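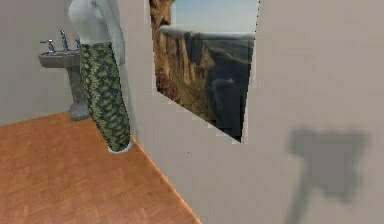
Lists > Assistive Robotics > August > Re: Open day at Stendus - who went?

4 min read

Hi all,

Sorry for the slow reply, been moving desks. Yes I went, both halves, morning talk and the afternoon demos. Notes below, in the order I find them in my notebook, so not in any real order.

Arnulfo Cuadros wrote:

> Did anyone from the list get to the Stendus open day? I had a place
> but had to give it up. Three things I'd like to know if you were there:
>
> 1. Is the bathroom simulation the same one they showed in the spring
> or have they rebuilt it?
> 2. Did they run the arm live or only in the simulator?
> 3. What are Kaletti actually supplying, the arm or the planner? The
> flyer says both in different places.
>
> Also if anybody picked up the handout with the test numbers please
> scan it. I'll owe you a coffee.
>
> Arnulfo

1. Rebuilt. The room is still plain - grey walls, parquet floor, pedestal sink with the chrome taps - but they've put a standing person model in it now, white body and a long green patterned thing from the waist down. Next to it on the wall there's a big landscape, cliffs and a valley. The arm has to get about the room without touching person or sink. Sinan Öztürkmen did the talk for this part and he was good, no slides to speak of, just drove the viewpoint round and took questions as they came.

Somebody asked why parquet of all things in a bathroom. Sinan said the small tiles give the vision side a hard time and they wanted that. Same with the garment. Fair enough. I asked about shadows, as in my own work they are what breaks everything, and he said the robot's body can be hidden from its own camera but it still throws a shadow in the render, so you can get a dark shape on a wall and nothing in view to go with it. Their detector used to mark those as obstacles. Now it mostly doesn't. "Mostly" was his word and he woudn't be pushed on it.

2. Both. Simulator till lunch, live arm after. The live one was in the back workshop, groups of 12, and we queued a good while in the corridor. Task was reaching past a dressmaker's dummy to a shelf and bringing back a plastic beaker. Five goes while I was there. Four fine. On the other one it stopped short of the shelf and sat there till they reset it. No drama, it just gave up. Slower than the simulated version by a long way - they cap the speed when visitors are in.

Didn't get to see a real sink. There is one, plumbed in and everything, but the room was shut for the day.

3. Kaletti do the planner. The arm is from Huvis, and the flyer is wrong, I asked twice. Mujić did the mounting rail and the cable run, had their own little table by the door with bits of rail on it to pick up. Nice people, heavy rail. If you're after one for a narrow room talk to them, they do it cut to length. Longest they'd brought was 880 mm and I nearly took my toe off with it.

Handout - got it, scan to follow when I find the thing, it's in one of four boxes. From memory of the table on the back:

2968 simulated runs in the new room
500 of those with the person model moved to a fresh spot each time, the rest with it left near the wall by the sink
live runs not listed at all

I did ask about that last bit. Sinan said the live runs are being written up separately and he'd rather not hand out half a table. I'd have liked the half table.

Other bits:

- Person model does not move by itself yet. It gets placed, it stands there. Walking is next, then sitting. No date given.
- You can't have the room files. You can have the planner settings if you write and ask, say you're on this list.
- Contact stops: on the live arm it backs off a little after a touch, then waits. In the simulator it just ends the run. Worth knowing if you compare the two sets of figures, I think a few people in the room were about to.
- The cliff picture on the wall: the planner ignores it but the depth estimate did once read it as a window and tried to look through. Fixed, they say.
- Parking hopeless. Take the bus, the stop is right by the gate.
- Lunch was sandwhiches, gone by half past twelve.

They want to do another one, smaller, hands on, and Sinan is after people who work in care homes or do home adaptations, more than robot people. I said I'd pass that on so consider it passed on. Write to him direct, not to the office address, which bounces.

Arnulfo - if you go next time can you ask about the gripper pads? I meant to and ran out of afternoon. The ones on the live arm looked worn and I'd like to know how often they swap them.

Off to look in the boxes.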